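The Macaraeg Newsletter
August 24, 2025

KITCHEN CORNER
Do You Need a Mug Tree?

By Jennylyn Umali

Three of you wrote in July to ask whether a mug tree is worth buying, and one of you wrote to tell me that it is and that I should say so. I have been putting this off because my feelings on countertop organizers are well known to anyone who has read this column for more than a month. I think most of them are a way of paying money to have less counter.

Still, I said I would look into it, so I have.

The case for the mug tree goes like this. Mugs are an awkward shape. They don't stack well, the handles stick out, and a shelf of them wastes all the air above the rims. Hang them on a tree and the shelf is free for something else. The mugs are by the coffee maker, where you want them, and they can drip after washing without a towel underneath.

I agree with the first part. Mugs are awkward and I have chipped my share by stacking them two high. I am less sure about the rest. The shelf you free up gets filled with more mugs. I have seen this happen in my own sister's house. She bought a tree from the Prumel store when they were clearing out the spring stock, hung her six good ones on it, and by the end of the summer the cupboard held as many as it ever did, including a set from a bank that closed.

Then there is the dripping. A tree is a fine place to keep a clean mug. As a drying rack I don't think much of it. The mug hangs from its handle with the mouth pointing sideways, and whatever is left in the bottom tends to stay in the bottom. People who say theirs dries perfectly are, I suspect, drying with a towel first. If you use the mugs every day it doesn't matter. If you are keeping holiday mugs on there, you are also keeping a year of kitchen dust and a bit of frying oil, and you will be washing them before you drink from them anyway.

Arnel Villanueva, who wrote the letter telling me I should say yes, disagrees with all of this. He has had a Rivier tree for years and says it has never tipped over, never rusted and never held a dirty mug. He also says I am "against hooks on principle." I am not. I have hooks under my own cabinet, 15 of them if you include the one for the oven mitt, and I would recommend them to anybody who owns a drill and is allowed to use it. They cost next to nothing, they take up no counter at all, and you can't knock them over with your elbow. Renters, I grant you, are in a different position.

On price, I looked at two stores and was not impressed. The plain ones at Prarnard start at $16, and I could not find much wrong with them. The one they had up front by the register was $56. It had a brushed finish and a card explaining the designer's ideas about morning. I lifted it up and it was heavier, which I'll admit is worth something. Forty dollars of something I doubt. 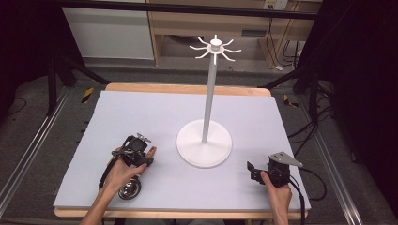 If you have decided to get one whatever I say, the base is where I would start. Most people look at the hooks and forget that all of it stands on one foot. A loaded tree is top-heavy by design, and if you take two mugs off the same side the whole business wants to lean the other way. The white one has the general shape I'd look for, with a wide round base under a single thin pole. What gives me pause is the top. It has eight hooks, all coming off the one hub and spreading out like a star, and I would want to try eight of my own mugs on it before I believed in the number. Mine are fat. Two fat mugs on neighboring hooks will knock together every time you reach for one, and then you are back to chips, only now at eye level. I'd hang four, on every other hook, and call it a four-mug tree.

The trees with hooks at different heights on the pole get around some of that, though they seem to be made for small cups. Take your largest mug to the store. I did this at Prarnard and the clerk was perfectly nice about it. Check that the handle goes over the hook without a fight, and that it doesn't slide off when you give the pole a push. A hook that turns up at the tip is better than a straight peg. Some handles are too narrow for anything but a thin hook, and those are usually the handmade ones you'd be sorriest to drop.

Measure the height under your cabinets as well, and leave enough room to lift a mug up and off. I would have guessed this was obvious, but two of the three letters came from people who had already bought a tree and keep it on the dining table.

So my answer to the three of you is maybe. If you own six mugs or fewer, drink from all of them and have a corner of counter doing nothing, spend the $16 and enjoy it. If you own more than that, go through the cupboard first and see what is left when you have been strict. Arnel has been offered space to reply and says he will need 1,000 words. He has been given half a column in the next issue.

Letters on this or any other kitchen matter can go in the box by the front desk. I still have a stack on plastic lids waiting and will get to those next.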